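Jillita Sorting Bins, set of 3

Rectangular open-topped bins for big toy bricks, and we love them! They stand side by side at the back of a table, so the play space in front stays free. Tip the bricks out, build something daft, then sort by colour when it's teatime.

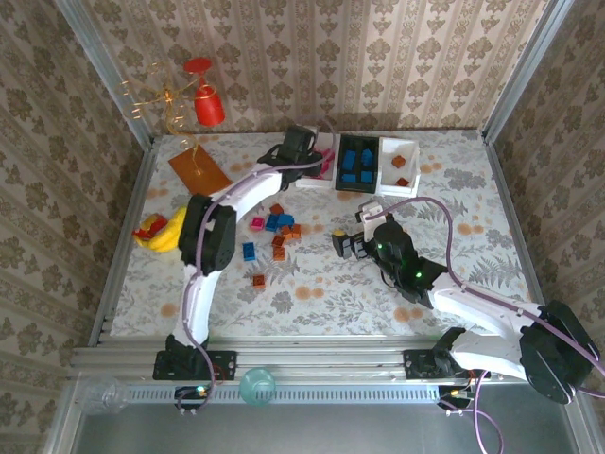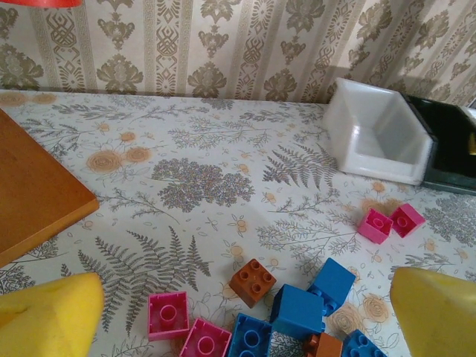

Jillita bins on a table with a leafy print cloth.

Pink goes in one, blue in the next, and orange wherever you like. Wipe clean with a damp cloth. Order code 276. Back in stock from December.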